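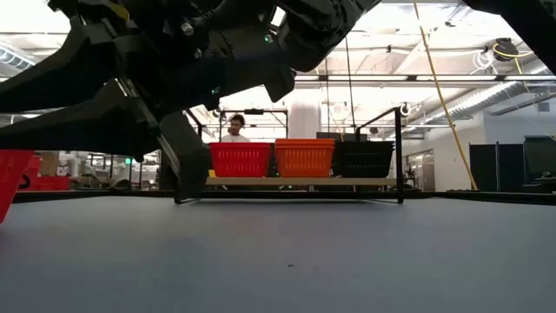

Red, orange and black baskets on the shelf

How I sort the post and paperwork (in one evening!)

I used to keep every letter in a drawer until it wouldn't shut. Then in January I missed a car tax reminder and decided enough was enough, so I tried sorting by colour and I've stuck with it.

You'll want three baskets in colours you can tell apart when you're half asleep, and somewhere to put them that you walk past every day. Mine cost 2 pounds each from the market in Pledville.

1. Tip the whole lot out on the floor. Bin the envelopes and pizza leaflets straight away — don't read them!

2. Red is for anything with a deadline. Bills, school forms, that letter from the dentist.

3. Orange is for things you're waiting on, like refunds or a reply from the council (I have one in there that's getting quite elderly).

4. Black is for filing. Leave it alone until it's full.

5. Set a timer for 20 minutes every Sunday and go through red first, then orange. If you run out of time, stop and have a cup of tea.

My friend Aurel Lungu does his by person instead, one basket each, and with teenagers in the house I can see why. Try it both ways — you can always swap things over later.

Next time I'll show you how I label my folders, once I've bought some more labels.

3 comments · 20 shares

We use cookies to make this site work. OK

© 2020 Pollow Home Notes | Contact | Back to top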